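6 February 2020

Pigment tests for the Grendavham stoneware line, continued. Kiln log is in the other book.

Picked up where we left off with the celadon. Last batch came out too green at the foot and nearly clear at the rim, so I went back to the sieve before touching the recipe. The old 80 mesh has a split along the seam. Threw it out and used the spare. Mixed 1290 g dry, water added by feel until it coated the stick the way Tania likes it, then let it sit 30 minutes and stirred again. Still settles fast. Next bucket gets a pinch more bentonite.

Eleven tiles dipped, all from the Baltent clay. Five at a three count, five at a five count, one left half bare as a check. Marked on the back with iron oxide this time. The pencil marks burned off in August and we lost the whole set, so no more pencil.

Tania Sikder looked over the fired whites from last week. Her view is that the Volville white is fine for plates but too stiff for anything with a deep curve, where it pulls back from the edge. I think that's mostly thickness. We agreed to run it again thinner before ordering more.

Also talked about what people will see these against. A white that looks warm on the bench goes cold next to gray stone, and most of the kitchens Gamage sells into have dark sinks and brown counters now.
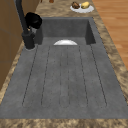
White dish at the back of a gray sink, grooved floor, tan and brown counter.

Against a gray that even, any blue in the white is going to show. The sample board should have a dark gray panel and a speckled brown one next to the plain card. I have offcuts of both under the stairs, need cleaning.

Afternoon: thinned the Volville with water only, no deflocculant. Hydrometer is reading high again, so I weighed a cup of it and worked from that. Dipped four bowls. Two had pinholes by the time they were dry to the touch, rubbed them down with a finger. The other two look even. One has a thumbprint inside the foot — my fault, leave it and see if it heals.

Shelf three is warped. Put it at the top with the small stuff only.

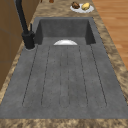

Same kitchen set, drainboard side. White rim against the gray.

Rim is the part to get right. Tin white breaks a little tan where it thins over the edge, and on the Baltent body that reads as dirt from a distance. Tania suggests wiping the rim back and going over it with a brush. Slow, but we are only talking up to 30 pieces for the first order.

To do:
Reorder 80 mesh sieve
Check the cone packs, the damp got into one box
Ask Gamage if they want the foot glazed or bare
Cut the dark gray panel
Move the wax away from the heater

Bisque goes in tomorrow if the bowls are dry. Slow start, lid propped until the steam stops.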